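Do student teams really need to record up to 452 demos just to fold a sweater?

Posted by Timo Hamann

Our school club is doing the Jirard challenge in December, laundry category. The guide says to collect demonstrations with two handheld grippers, in real homes, and train on those. We've got 107 so far and I'm not convinced. Half of them are me grabbing the same knit by the same fold. Has any team seen a difference between 100 and 400, or is that number there to keep us busy?
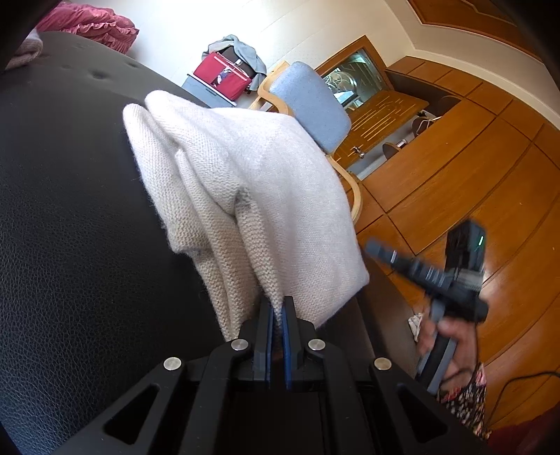
Hạnh Dương
Depends what's in them. If it's one sweater on one sofa, another 300 won't buy you much. We used 4 garments in 2 homes and placed mid-table. I wouldn't swear the data was the reason – our folding policy also got rewritten a week before.

Lợi Lâm
just do the full number, judges check

Cúc Quan
They didn't check ours. Read the scoring sheet: it's points for finished folds, and demo count isn't on it. I'd hold back 20 of yours, train on the rest and see where it fails before recording more. Thin knits and thick knits fail differently, at least for us.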